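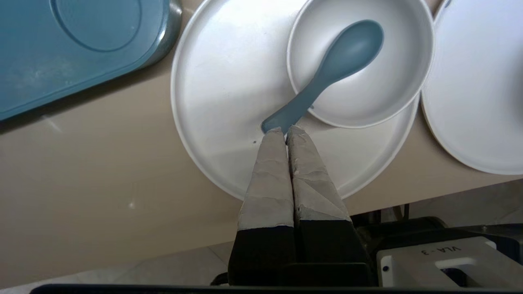 Press office, Pukavine Investor Services

Print this page | E-mail this page

Pukavine opens free course in reading company accounts

Pukavine Investor Services will start a free evening course in November for people who are buying shares for the first time. The course has 300 places and is held online at 6 pm.

The lessons were written together with the training firm Prokton. They explain the balance sheet, the cash flow statement and the notes – the part that many new investors leave unread. Annual reports of smaller companies are used for practice.

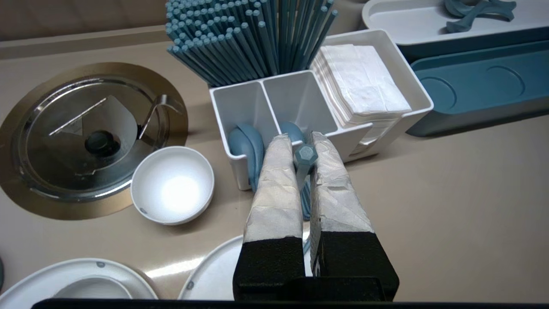 Chopstick and spoons at the table.

Almost 700 people have asked for such a course after our spring webinar on dividends. A second group will therefore be opened in the new year, with the same teachers.

Participants do not need an account with Pukavine. No shares are recommended during the lessons, and questions about personal tax cannot be answered. Registration is open on the Pukavine website.

Last updated: November

We use cookies to improve this site. Accept | Settings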